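Brastport Adult Education Center
Frequently Asked Questions: Enrollment, Fees and Attendance

The answers on this page apply to all non-degree courses offered by the Center at its Brastport, Kirnham and Stockdale sites. They were last reviewed on October 1, 2021. Where a course has its own rules, those rules are printed in the course outline and take priority over this page.

Who may enroll?

Any resident of the district who is 18 or older on the first day of the course may enroll. Residents of Skekent are treated as district residents for all purposes, including fees. Applicants from outside the district are welcome in any course that still has places when the general enrollment period closes, and pay the standard fee plus an out-of-district charge.

Do I need a high school diploma?

No. A diploma is required only for the bookkeeping certificate and for the two courses in medical office practice. Applicants for those courses should bring the original or a certified copy. A letter from a former school is accepted if it carries the school's stamp and the date of completion.

How do I enroll?

Enrollment may be completed by mail, in person at any site, or through the online form. Applications sent by mail must be signed. The Center does not accept enrollments by telephone, although staff will gladly answer questions that way.

An application is complete when the form, proof of residence and the deposit have all been received. Places are given in the order in which complete applications arrive. An incomplete application does not hold a place.

What counts as proof of residence?

A lease, a property tax statement, a utility bill or a bank statement showing your name and current address. The document must be recent. A cell phone bill is not accepted. Applicants who live with a relative and have no document in their own name may submit the residence statement available at the front desk, signed by both parties.

What does a course cost?

Fees are listed beside each course in the catalog. Most evening courses fall within the lower fee band. The full bookkeeping certificate is $900, which covers instruction, the workbook and one sitting of the final test. A second sitting is charged separately.

The deposit is taken off the course fee - it is not an additional charge.

May I pay in installments?

Yes, for any course in the upper fee band. The balance may be divided into 3 equal payments, the first of which is due before the opening session. A student who misses a payment will be contacted in writing and may not attend further sessions until the account is brought up to date. Installment plans cannot be combined with the employer billing option.

Is financial help available?

A limited number of fee reductions are granted each term on the basis of household income. The reduction form must reach the office no later than 15 days before the course begins. Decisions are sent by mail and are final for that term. A student who is refused may apply again for the next term without prejudice.

Students receiving help from a veterans' program or a workforce office should ask that office to contact us directly. The Center cannot apply on a student's behalf.

Which subjects are offered?

The catalog is divided into languages, office skills, home and family, arts, and technical subjects. Course lists differ by site. Kirnham offers the widest choice of languages, while most technical subjects, including drafting and introductory computer modeling, are taught at Stockdale. A subject listed in the catalog may be withdrawn if too few students enroll, in which case all payments are returned in full.
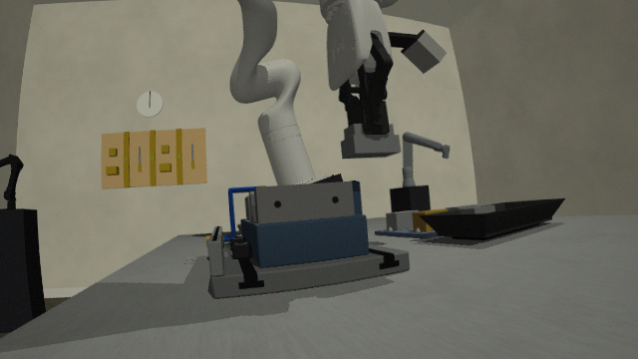
Computer rendering with a fixture and two clamps on a tabletop.

Students who have studied a subject before may ask to be placed directly in the second level. Placement is decided by the instructor after a short interview. For languages there is also a written exercise, which may be taken at the front desk on any day the office is open. There is no charge for placement.

What materials must I bring?

Each course outline lists the required materials. Textbooks are not sold at the Center, but reference copies are kept in the reading room and may be used there during office hours. Paper, pencils and ordinary handouts are provided. Students in the arts courses buy their own supplies and should wait until after the first session to do so, as instructors often adjust the list.

What is the attendance policy?

A student may miss 2 sessions without effect on the certificate of completion. Arriving after the first break is recorded as an absence. Absence for jury duty or military service is not counted if notice is given in writing.

Students who exceed the limit may remain in the course but will receive a record of attendance in place of a certificate.

May I withdraw and receive a refund?

Withdrawals must be made in writing. A full refund, less the deposit, is made if the notice arrives before the first session. After the first session and before the third, half of the fee is returned. No refund is made after that point except for illness supported by a doctor's note. Refunds are issued by check to the person who paid the fee.

May I transfer to another course or site?

Transfers are allowed if the new course has a place and has not yet held its second session. Any difference in fee is billed or returned. Only one transfer is permitted per term.

What happens in bad weather?

Closings are posted on the home page by mid-afternoon and recorded on the main telephone line. Sites are closed independently, so a closing at Brastport does not mean that Stockdale is also closed. Missed sessions are added at the end of the term. Spring term students should note that make-up sessions for February closings may fall after the printed end date.

Are the buildings accessible?

All three sites have step-free entrances. At Kirnham the elevator serves every floor except the upper gallery, and classes are moved on request. Students who need large-print materials, an interpreter or extra time in a test should tell the office when they enroll.

Whom should I contact with a complaint?

Concerns about a course should be raised first with the instructor. If the matter is not settled, write to Maureen Rudd, Registrar, at the Brastport office. Written complaints receive a written reply.

Reader comments

D. Hallam
Does the residence statement have to be notarized? The form has a space for it but the page doesn't mention it.

Registrar's Office
The notary space is no longer in use and may be left blank. Both signatures are still required.

pjw_kirnham
Please consider a daytime section of Spanish level two. Evenings are impossible for those of us on late shifts.

Teresa
Parking at Stockdale fills up early, worth adding to the page.

Related pages

Spring Term Catalog
Fee Reduction Form and Instructions
Directions and Parking
Requesting a Replacement Certificate
Student Conduct Policy

Contact the Registrar | Copyright Brastport Adult Education Center | Back to top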